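Workshop notebook, Wakuvik textile repair room
December, 8 a.m. and on

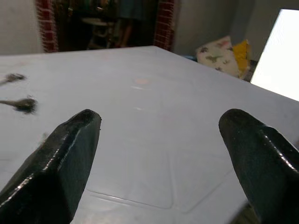 Starting the morning with the plastic table again, and yes, I know I've written about this table before. I want it fit to lay pale cloth on by the time Randa Bataineh brings the Erunau curtains over, and at the moment I wouldn't put a dishcloth on it. There's a faint pinkish round mark near the middle of the top, and over on the left side a couple of dark fuzzy bits that look like lint or hair to me. The fuzz I can deal with in ten seconds. The pink thing I'm less sure about! It could be a stain, or it could just be the light playing tricks on shiny plastic, so step one is to get my nose down to it and find out.

Checked with Siu-ming whether we'd had any of the red dye bath out lately. He says no, only the tea-colored one, and that lives by the sink. Ibrahim thinks chalk, the pink tailor's kind, which rubs into plastic if you lean on it (he's ruined a cutting mat that way, he told me, quite cheerfully). So the order is going to be: lint roller, dry microfiber, damp cloth with a drop of dish soap, and then rubbing alcohol on a cotton pad if there's anything left to argue with. No scouring powder, please, whoever reads this. It dulls the top and then every bit of thread catches on it.

The other thing is the molded lines. I keep forgetting they're there until I try to trace a pattern and the pencil goes bump. You can feel the outline of that rectangular panel with the rounded corners straight through a single layer of paper, and Aileen's last sleeve tracing has a wobble in it that I'd bet money came from there. For cutting it doesn't matter much. For tracing or for marking pleats it does. Idea: lay down the big sheet of mat board first, with the brown paper over it, and clip both at the ends. Sowmya says she has a spare sheet at home and will bring it if she can fit it in the car.

10:40. Dug out the curtain notes while the kettle was on. Unlined, 1,207 grams for the pair on the kitchen scale (I weighed them at pickup so we'd know if we lost anything in the wash, which Randa found very funny). Hem is coming away along one side of the left curtain, and there's a pulled area near the heading tape. I'd like to do the hem by hand. The cloth is loose enough that the machine would pucker it, and I don't fancy unpicking all that.

Thread: the Hamada cotton is the closest match for color, though it's a touch too white next to the cloth in daylight. The Cidenov one is creamier but thicker. Tried both on a scrap and asked everybody to pick without telling them which was which. Three votes Hamada, one Cidenov, and Ibrahim said they were the same thread, so I'm going with Hamada. We have one 600 meter spool of it, unopened, and I doubt I'll get through a quarter of that.

Tracing paper is nearly gone, by the way. Aileen, can you add it to the order? The wide roll this time. The narrow one means taping two pieces together and I always get the join crooked.

Asked around about lamps too. A pale tabletop under pale cloth is murder on the eyes by mid-afternoon, and the glare off the plastic makes it worse. Siu-ming suggests a dark sheet under the work, so the weave shows up and you can see where the stitches are landing. I tried it for five minutes with the old navy pillowcase and it's a huge help, so that pillowcase now belongs to the table and must not go home with anyone.

To do before the curtains come:
lint roller over the whole top, including the far edge
find out what the pink mark is, then go through the cloths in the order I wrote down
mat board (Sowmya)
wash hands, new needle, good scissors back from the upholstery shelf
tape measure, the one that isn't stretched

Open question for Randa when she's here: does she want the old hem crease pressed out or left where it is? If we let it down even a little the line will show, and I'd sooner ask now than after the iron's been over it.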